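4. Setting up the ring for the first time

Allow a full afternoon for the first build of the Tarnlow training ring. Later builds go faster, mainly because you will already know which bag the bolts are in.

4.1 Lay out the four corner posts with the Jernier logo facing outwards. If a logo faces inwards, your wrestlers will be reading it with their foreheads.

4.2 Slot the side beams into the posts. Tap them home with the rubber mallet. A steel hammer also works, once.

4.3 Fit the 21 cross-braces, starting from the middle and working out. Leave every bolt finger-tight until the last brace is in.

4.4 Tighten all bolts, going round the ring in order. Then go round again. You missed one.

Caution: Do not stand on the bare frame. It looks like a climbing frame and behaves like a trap.

4.5 Lay the boards across the braces with the numbered ends towards the red corner. There should be no gap wide enough to take a bootlace.

4.6 Unroll the foam, then the canvas, and lace the canvas underneath using the Wanex cord. Pull it tight enough that a dropped coin bounces. Pick up the coin.

Note: Canvas marks wipe off with warm water and a little washing-up liquid. Bleach will take out the stain, the colour and eventually the canvas. 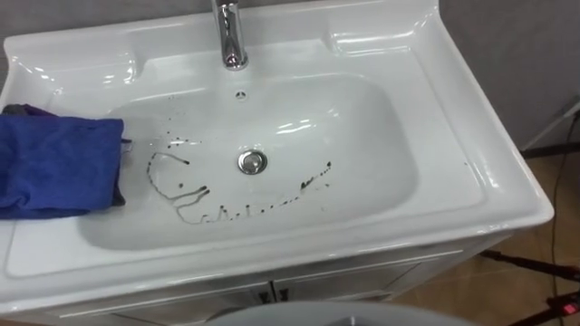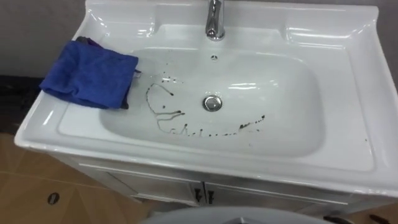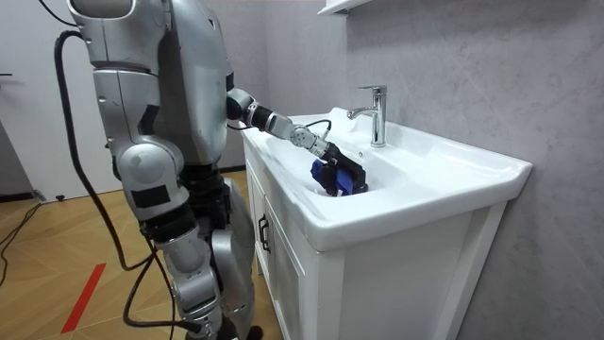 4.7 Hang the turnbuckles and thread the ropes, bottom rope first. Each rope should give by 152 mm when an adult leans on the middle of it. If it gives more than that, tighten both ends equally. If it gives a great deal more, help the adult up.

4.8 Clip the pads over the turnbuckles. The Ansari pads supplied with older rings will fit, but the straps need to go round twice.

Caution: Never remove a pad during a bout, however dramatic the moment seems. The guarantee does not recognise storylines.

4.9 Walk the whole mat in flat shoes and listen. A low thud is correct and is half the reason people buy tickets. A rattle means a loose board – go back to 4.5.

4.10 Check rope tension again after roughly 200 falls, or every Friday if you have lost count. In a warm hall in August the ropes will slacken sooner.

Next section: 5. Steps, skirts and ring bell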